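Stringing Beads with Two Arms: Teaching by Remote Control
Final project report, Ivisholm Robotics Lab course
December 16, 2025

Why we picked beads

When we started planning this project back in June, we wanted a task that any small child could show you and that a robot would still find miserable. Threading beads on a string fit that perfectly. The beads are stiff and the string is floppy, and you really do need two hands that agree with each other. We named the project Sturnimia (it was the name of our shared folder first, and it stuck).

Our plan was to collect demonstrations by remote control. One person sits at the controls and moves both arms through the whole job, and the system records the camera views and the joint positions as it goes. Later those recordings become the training data for a policy that tries the task by itself.

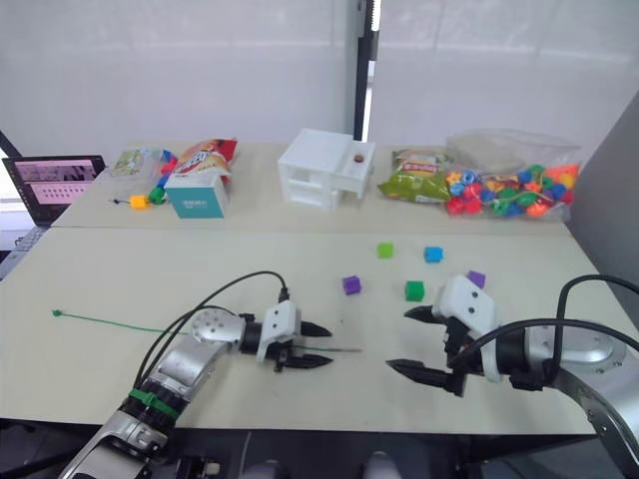 Getting comfortable with the controls took much longer than we had planned for. You think you know where your hands are, and then you close the gripper an inch to the side of the string and have to start over! We kept a practice log, and by the time we felt ready to record anything we wanted to keep, we had made 200 practice attempts between us. None of those went into the final set.

How we split up the task

We wrote the job down as a short list of stages so that everyone on the team would demonstrate it in the same order. First, find the free end of the string and pick it up. Then take a bead with the other gripper, turn it until the hole faces the string, and bring the two together. After that comes the handover – one gripper lets go of the tip while the other takes it on the far side – and finally the bead gets pulled along toward the knot, so there is room for the next one. 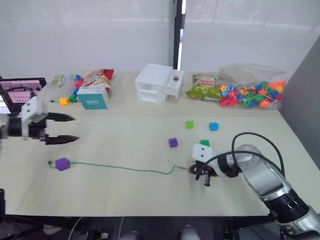

What the wrist cameras taught us

Our first recordings leaned almost entirely on the head camera, and we were pretty happy with them until we tried to judge the insertions. From up there a bead is tiny, and its hole is hard to make out at all. The wrist view is another world. With a purple bead clamped near the fingertips you can see the ribs on its sides, and the short bit of green cord running from its top up to the dark tip above. After we put that view on the operator's monitor, we all felt a lot calmer during insertions, and we stopped nudging the string around blindly and hoping for the best.

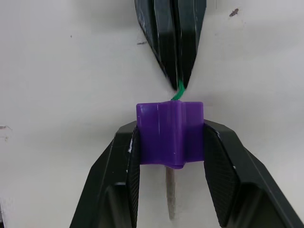
Cleaning up the recordings was the least glamorous part of the project, and it ate most of our evenings. We recorded 745 demonstrations and watched every one of them, usually at double speed and with snacks. Cutting them into stages gave us 2086 labeled clips. We marked pauses, dropped beads and second tries, and we went back and forth for a long while over whether the second tries should stay. In the end we kept them, as long as the bead stayed held square between the two finger pads, the way the purple one is here, with the cord still attached to its top side. A clip like that shows the policy a good grip, even if the operator needed another go at the rest.

Trying it out

We trained on the lab's Grania workstation and then ran 30 trials, starting each one with the string laid out on the table and the beads scattered by hand. Picking up the string went well from the beginning. Insertion was the weak spot, and the handover came close behind it, mostly when the tip sagged at the wrong moment.

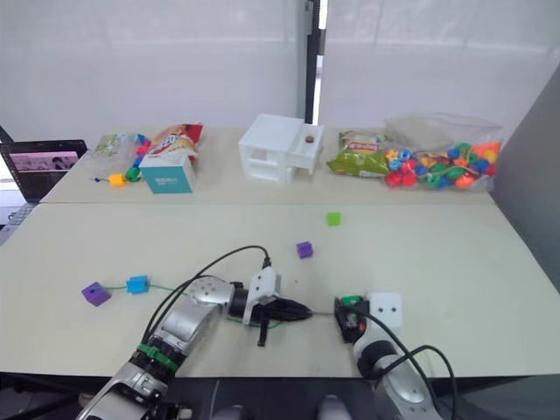

We also noticed that the policy had picked up our habits, good and bad. One of us always waits a little before closing the gripper, and sure enough, the robot waits too. If we did this again, we would agree on a pace before recording and practice it together.

For next semester we would like to try a softer string, and to borrow the smaller fingertips from the Schmieder room to see if they help with the handover. The labels and the stage list are in the Sturnimia folder for whichever group takes this on.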